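Ukness Car Club Opens a Weekend Upholstery Workshop for Drivers Who Want to Sew

Feb 21, 2025

If you have ever looked at a sagging headliner or a cracked door card and thought, I could fix that, the car club in Ukness has great news for you. The club is opening its own trim and upholstery workshop this spring, and the first round of classes is already open for sign-up!

The idea came from Dineo Makhubela, who has been restoring the inside of a 1980s wagon for longer than she cares to admit. She kept bringing half-finished seat covers to club meets, and people kept asking how she did it. After a while it made more sense to get everyone into one room with a couple of good machines.

"I learned by ruining things," Makhubela said. "I ruined a lot of vinyl. I'd love for other people to ruin a bit less of it, and to have somebody next to them when the thread bunches up."

The workshop will run out of the old Hendricks building on the east side of town, which the club has rented through next winter. Members spent most of January clearing it, painting it and hauling in cutting tables. There are two walking-foot sewing machines, a steamer, a big rack of foam and a wall of fabric rolls that came from a trim shop that was closing down. Some of those rolls are wonderful. There is a green and brown plaid in there that really ought to be in the back of somebody's van by summer.

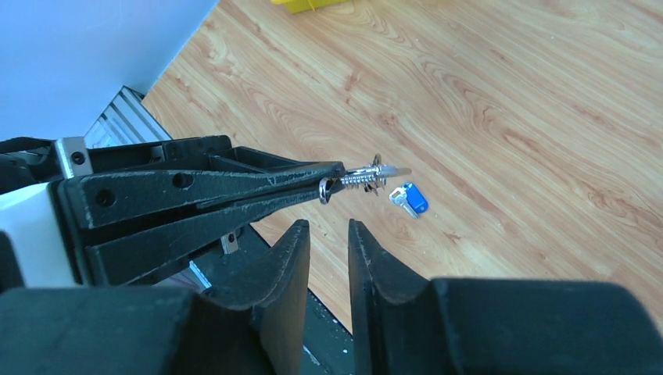
Classes are split into a beginner course and a project course, and both are small, with room for 10 people at a time. Beginners start with steering wheel wraps and armrest covers, then move on to a full seat bottom. The project course is for people who already know their way around a seam and want to bring in something of their own. Carola Reinholz will teach most of that one, and she is especially keen on van and camper interiors, where trim work runs straight into carpentry. She wants people to think about colors early, and a honey-orange wood floor with plenty of swirl and knots in it is the kind of thing she would build a whole cabin around, with the seats in a dark tan or a deep green to go with it. She has swatches for all of this. She has a lot of swatches.

Reinholz trained in furniture upholstery and came over to cars when a neighbor asked her to redo a bench seat. She says the two crafts share more than people expect, though a car seat is fussier about airbags, heating pads and sensor wires. One full evening of the project course is set aside for exactly that: what you can safely take apart at home, what you should leave alone, and when to call the dealer.

The beginner course costs $62 and covers thread, practice vinyl and use of the machines. The project course is $300, which includes foam and basic materials but not leather or specialty fabric. Students in either course can come in and use the shop on open nights for the length of their class.

Response so far has been terrific. Petronella Nel, who handles bookings for the club, said the first beginner group filled up in an afternoon and that she has started a list for the second. She has heard from hot rod owners, a couple restoring a delivery van, a high school student with a first hatchback, and one man who has never owned a car and just wants to learn to sew something tough.

"He's very welcome," Nel said. "We'll find him a seat. It might be one he has to cover himself."

Ekell, the parts store on the main road, has put together a starter kit for students with curved needles, hog ring pliers and trim tools, and will keep it on the counter at the club's price for anyone enrolled. The hog ring pliers alone are worth the trip if you have been trying to get by with the regular kind. (Please stop doing that. Your knuckles will thank you.)

The club also plans to show off student work at its August meet, where a new class for homemade interiors joins the usual paint and engine categories. Anything goes, from a single shift boot to a full cabin, as long as the owner did the stitching. Makhubela hopes to have the wagon finished by then. Her friends have heard this before, but the back seat is in, it fits beautifully, and the piping is dead straight.

Open nights begin once the first courses are under way. Doors open at 6 and the machines go off at 11. To get on the list, stop by the club desk at the Hendricks building or ask for Petronella Nel at the next meet.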